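How I learned to eat lunch slowly

15/01/2020

When I moved to Lonemley for work, I was eating my lunch in four minutes. I know this because my colleague Delyth Yorath measured it one time with her phone, and she showed me the result with a serious face. In my country I was not like this. At home my mother put the food on the table at one o'clock, and you did not stand up until the coffee was finished.

In my first office here, people ate at the desk. I thought it was a rule. So I also ate at the desk, with one hand, and with the other hand I answered mail. After 20 months of this I had pain in the stomach almost every afternoon. The doctor asked me many questions about what I eat, and only at the end she asked me how I eat. I did not have a good answer.

She told me to try something very simple. Put the sandwich down between the bites. I was a little disappointed, I must say, as I had expected a medicine. 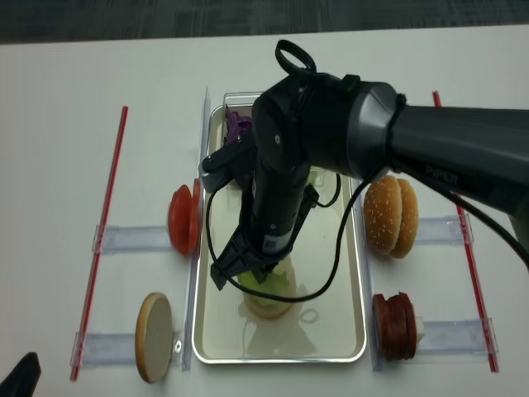 The first week of slow lunch was the most difficult. I did not know what to do with my hands. I put the sandwich down, I looked at it, and I picked it up again after two seconds. Then Widad Harb, who sits across from me, gave me the idea to bring my lunch in parts and build it at the table. I began to do this with burgers, which I cook the evening before. I keep the ingredients apart, each one in its own place, like on the small clear stands at the two sides of that steel tray, and I put them together only when I sit down. It takes time, and you cannot write a mail while you do it. My tray is from my grandmother and has a big dent, but it does the same job.

By October I could stay at the table for 39 minutes. I am proud of this number, even if it sounds a small thing. Other people started to sit with me. Hywel Kneath comes with soup in a jar, and he talks about his garden, mostly about leeks. Before this I had worked in the same room with him for more than one year, and I did not know that he had a garden.

There are still bad days. When we have a deadline for Craddock, our biggest client, I go back to the desk and I eat like before. The pain comes back the same afternoon, at three or half past three. Also I cannot convince my husband. He says that lunch is fuel, and he eats his standing next to the sink.

Some of you asked in the comments what bread I use. I buy the round rolls from the bakery behind the station, the ones with no seeds. I cut them at home and carry them in a cloth, not in plastic, so the crust does not become soft. Next time I will write about the onion pickle, if I find the paper where I wrote the quantities.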